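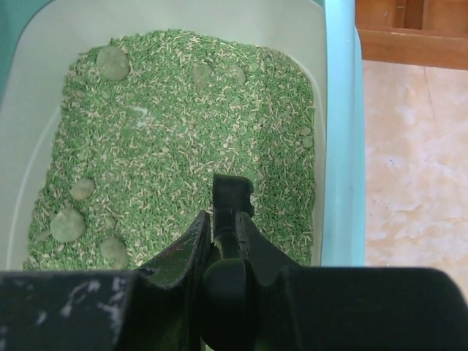
How to scoop and look after a pellet litter box

Posted Jul 23, 2018 by Emlyn Landeg

I came to pellet litter rather late in life. For years we had the grey clay sort, which went everywhere, and when I say everywhere I include the butter dish. Then our old cat Chisholm moved in with us (he came with the name, and he had been used to green pellets at his last home) and it seemed only polite to carry on with what he knew. We now have two cats, Chisholm and a very small tabby called Jullura, and I've had quite a few letters asking how I keep the tray going between full changes. So I've written the whole routine down, with all the bits I usually leave out when I'm explaining it over the phone.

What you'll need

A scoop with slots wide enough to let the pellets drop through. Check this before you buy – plenty of scoops are made for fine clay litter, and you'll stand there shaking one of those until teatime.
A small bin or tub with a bag in it, kept right beside the tray.
A spare bag of litter for topping up.
An old washing-up brush that will never see the washing-up again.
Plain washing-up liquid and warm water.
Rubber gloves, if you like them. I do.

Step 1: Get the bin ready first

It sounds too obvious to bother with, but please do it. There is nothing worse than standing with a full scoop in one hand while trying to shake open a bag with the other. Open the bag fully, push it well down into the bin and fold a good wide cuff over the rim, so that it doesn't slither in when something heavy lands in it. Any thin plastic bag will do as long as it has no holes. Hold it up to a window if you aren't sure. 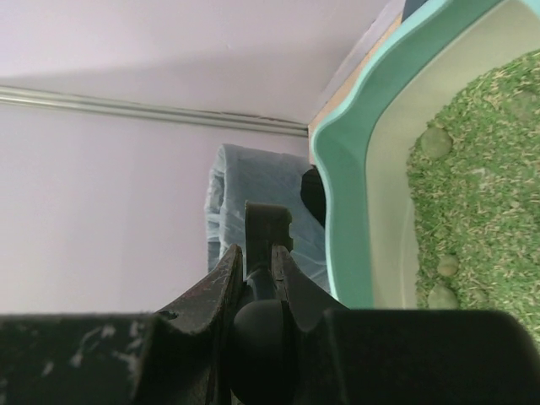
A pale blue bag close to the tray.

Put the bin on whichever side your scooping hand naturally swings towards. I'm left-handed and had mine on the wrong side for months, carrying every scoopful right across my own knees. My neighbour Vesna Radonjić pointed it out when she came to feed the cats in December, and I felt rather silly.

Step 2: Have a look before you dig

Clumps in green pellet litter can be surprisingly hard to see. They take on a duller, greyer green than the fresh pellets and they're often coated in loose bits, so a small one blends straight in, and a half-buried one may be no more than a slight rise in the surface. Crouch down a little and look across the tray as well as into it. The big ones you'll spot at once. It's the little ones you want to find before you start, as they break up if you catch them with the edge of the scoop.

Leave a fresh clump alone for a while if it still looks soft. Given time it will firm up and lift out whole, whereas if you go at it straight away you'll be chasing crumbs round the tray.

Step 3: Lift from underneath

Start with the clump nearest the wall. Slide the scoop down the side of the tray until it touches the bottom, then push it along flat until the clump is sitting on top of it. Lift slowly. Give it two or three gentle shakes, low down, so the clean pellets fall back where they came from and don't bounce out over the rim. Then over to the bin and in it goes.

Work your way round the sides and do the middle last. If a clump has stuck itself to the floor of the tray, don't lever at it. Nudge it from one side, then from the other, and it will usually give. A tray with gently sloping walls is a great help with all this, as there's no sharp corner for things to wedge in.

Step 4: Deal with the dust

Pellets do wear down in time, and you'll begin to notice pale, powdery patches among them. A little is nothing to fret over. I scoop out the worst of it with an old tablespoon and leave the rest. If the whole tray has gone powdery when you stir it, topping up won't help much and you may as well go straight on to step 6.

Step 5: Level and top up

Rake the litter level with the back of the scoop. Leave a good band of bare wall showing all the way round, or your cat will kick half of it over the side by breakfast. I top up by eye, a couple of handfuls at a time, and mix the new pellets in. Jullura objects strongly to a heap of new litter sitting on the old, and she lets me know it.

Step 6: The full change

When the time comes, tip everything out into a strong bag and lift the inner tray from its surround, if yours is the sort that comes apart. Wash it with warm water and washing-up liquid, using the old brush, and rinse it twice. Don't use anything strongly scented. My friend Somkiat Kamolrat once used a pine cleaner and his cat moved into the bath for nine days. Dry the tray thoroughly with an old towel before you refill it, paying attention to the join where the tray meets the rim, as water likes to sit there.

A few questions I get asked

Can it go down the loo? I never do it, whatever the packet says. Our drains are old and I'd rather not find out.

How often should I scoop? Morning and evening here, with two cats. With one cat, once a day may be enough, but be guided by your nose and by the cat.

My cat won't use pellets. Mix a small amount into the litter you use now and add more each time you top up. Chisholm had no trouble, of course, but Jullura took the best part of a month and there was some very pointed staring.

Can I compost the used pellets? Lertchai Rattanakul, who has the allotment next to mine, asked this last summer. I wouldn't put them anywhere near vegetables.

Tie the bag tightly when you've finished, put a clean one in the bin ready for next time, and wash your hands. If you have a trick for getting pellets out of a hall rug, do please leave it in the comments, as I'm still picking them out with my fingers.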